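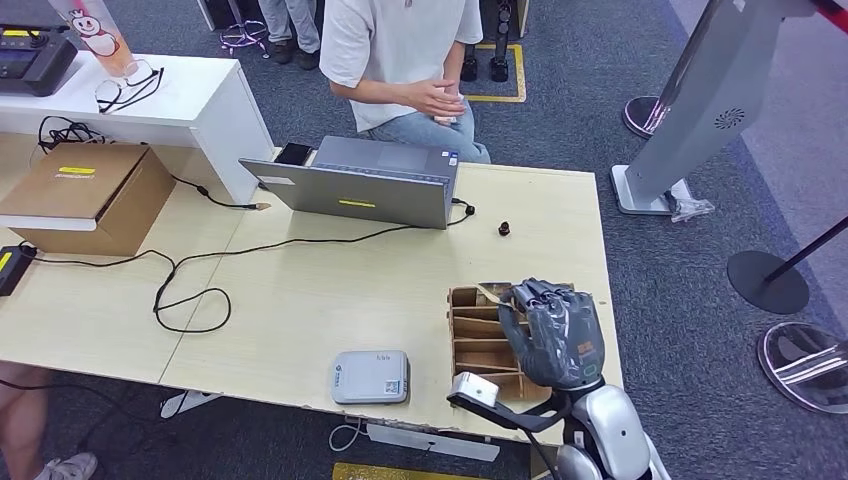
A mesa, o portátil e o organizador com divisórias. Segue o fio 🧵

Pronto, vamos lá falar de IVA e de prestações de serviços a clientes de fora, que hoje passei a manhã inteira nisto e preciso de desabafar

Eu faturo a duas empresas: a Pernent, que é cá, e a Lurnent, que é espanhola (escritório em Barajas, mesmo ao lado do aeroporto). À Pernent cobro IVA normal, tudo tranquilo

À Lurnent não cobro. O IVA é autoliquidado por eles lá, e eu tenho de pôr a menção na fatura. Até aqui tudo bem, toda a gente me tinha avisado

O que eu não sabia: tenho de entregar também a declaração recapitulativa!! Andei 5 meses a passar faturas para Espanha sem entregar uma única 🙃

Total faturado à Lurnent nesse tempo: 3.247 euros. Nem é muito, mas a obrigação existe na mesma, seja qual for o valor

Fui ao Corkeck, o programa de faturação que uso, e ele tem um aviso para isto. Estava desligado. Desligado por mim, em setembro, porque achei que era publicidade 🤦‍♀️

Entreguei tudo de enfiada, seis cliques por declaração, e agora é esperar pela coima. Fiz umas contas por alto e estou a preparar-me para quase 572 euros, mas oxalá venha menos

Se estão a começar com clientes na UE: confirmem o número deles no VIES antes da primeira fatura e guardem o comprovativo em PDF

E alguém já pediu dispensa ou redução de coima por entrega voluntária? Contem-me como correu, que eu vou fazer o pedido esta semana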